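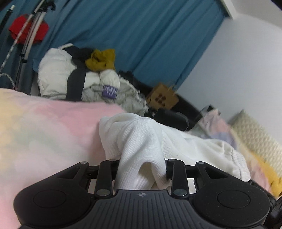
How long should the madder sit before we strain it? Overnight, with the lid on and the heat off, and then strain it through the old muslin the next morning.

24th March. I'm writing that at the top of the page since Kevser asked me twice last week and I gave her two different answers, poor thing! The February batch only had a couple of hours and the wool came out a sort of tired peach, pretty enough in its way but not what the Filbridge people ordered.

Today's pot had 83 grams of ground root to 19 liters of water, with a spoonful of chalk, and I kept it under a simmer the whole time (Songül Tekin swears anything hotter brings out the brown, and after ruining six skeins I've come around to her view). The color on the first skein is a warm brick red and I'm very pleased with it. The second one is nearly as good – a bit streaky near the tie, so I'll leave the ties looser next time.

Kevser Dağdelen rinsed eight small samples and pinned them by the window for the light test, half of each one under card. Please don't move them, even if you need the pins.

Still to do: weigh out alum for the Kahraman yarn, which is much thirstier than ours, and write to Niltel about the missing sack of root. The leftover bath is in the blue bucket, and I'd love to try it on silk.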